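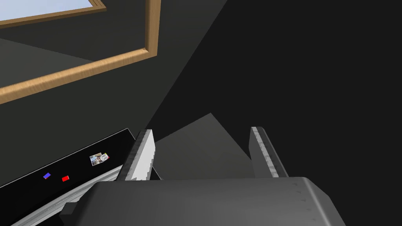
Roswitha Gisler objected at the first reading that a cap which fits well in the shop may not fit after a summer of wear, and that our wearers should be asked again in August. We took up her point, and the results in this section come from both rounds.

4.2 Fit and comfort over time

The caps were six-panel baseball caps in cotton twill, sewn by Nustetti in one crown depth and with two kinds of closure: a plastic snap strap and a fabric strap with a metal slide. Each of the 168 wearers was given one cap and asked to wear it for at least 24 hours in total before filling in the first form. The wearers lived in Drornville and Zostcombe. Head size was measured once, just above the ears, with a cloth tape.

In the first round the two closures were rated much the same. Most complaints were about the front panels, which several wearers found stiff against the forehead. By the second round this had largely gone, and the sweatband had become the main cause of trouble. Wearers who washed the cap by hand reported that the band had shrunk slightly and pulled the lining with it — this was more common with the fabric strap, though we cannot say why.

Figure 4. Gripper.

Comfort was marked on a scale from 0 to 100. A change of up to 17 points between rounds was treated as ordinary variation, following the rule used by Picard in the earlier work on sun hats. Larger drops were followed up by telephone. Wearers with the largest head sizes were the most likely to have stopped wearing the cap between rounds, and their second forms are therefore less complete. We kept these forms in the analysis but left the missing answers blank.

Colour fading was recorded separately and is dealt with in Section 4.3.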